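FOR IMMEDIATE RELEASE

Bradmont Athletics Moves Home Football Games to Cendgate Field for Coming Season

BRADMONT - The Bradmont High School athletic department announced today that all varsity home football games this season will be played at Cendgate Field while the school's own stadium gets a new playing surface and drainage system.

Cendgate Field has 2,965 permanent seats and is on the north side of town, across the river from the high school. It was last used for varsity football before the current stadium opened and has hosted youth league and middle school games in the years between. The field was reseeded in the spring and the scoreboard has been replaced.

The move covers the full home schedule, including the district opener against Wiltodum. That game has been played every year for 65 years and is the longest-running series on the Bradmont schedule. Wiltodum won last season's meeting on a late field goal and returns most of its offensive line.

Bradmont finished second in the district last year and lost in the first round of the playoffs. The team brings back 13 starters, 8 of them on defense. The starting quarterback and both outside receivers graduated, and the coaching staff expects to settle those positions during preseason camp. Two-a-day practices will be held on the upper practice field at the high school, which is not affected by the construction.

Kickoff for varsity home games remains 7 p.m. Gates at Cendgate Field will open at 5:30 p.m. Junior varsity and freshman games will also be played at Cendgate Field when the schedule allows. Those start times will be posted by the athletic office during the week of each game.

Season tickets bought for the high school stadium will be honored at Cendgate Field. Seat numbers do not carry over, as the sections are laid out differently. Season ticket holders will receive new seat assignments by mail in August. Holders who want to sit together should call the athletic office before assignments are made. Student passes are good for general seating at the south end.

Parking at Cendgate Field is limited to the gravel lot on the east side and the overflow lot behind the baseball diamonds. A shuttle bus will run from the high school beginning at 5:30 p.m. and will make return trips until the lot is clear. The shuttle is free. Fans with accessible parking permits may use the paved spaces next to the main gate.

The marching band will perform at halftime of every home game. Senior night will be held before the last home game in October. Concessions will be sold from the stand under the west bleachers.

Work on the high school stadium is scheduled to end in December. The department plans to return to the stadium for the spring track season.

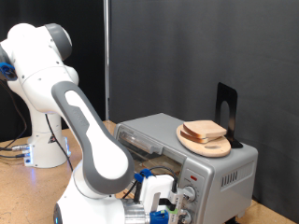
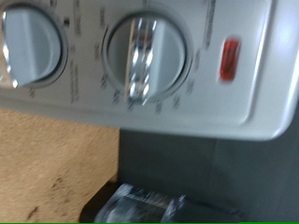

Will a home playoff game be played at Cendgate Field?

Any playoff game Bradmont hosts this season will be at Cendgate Field. Playoff tickets are sold separately and are not part of the season ticket package.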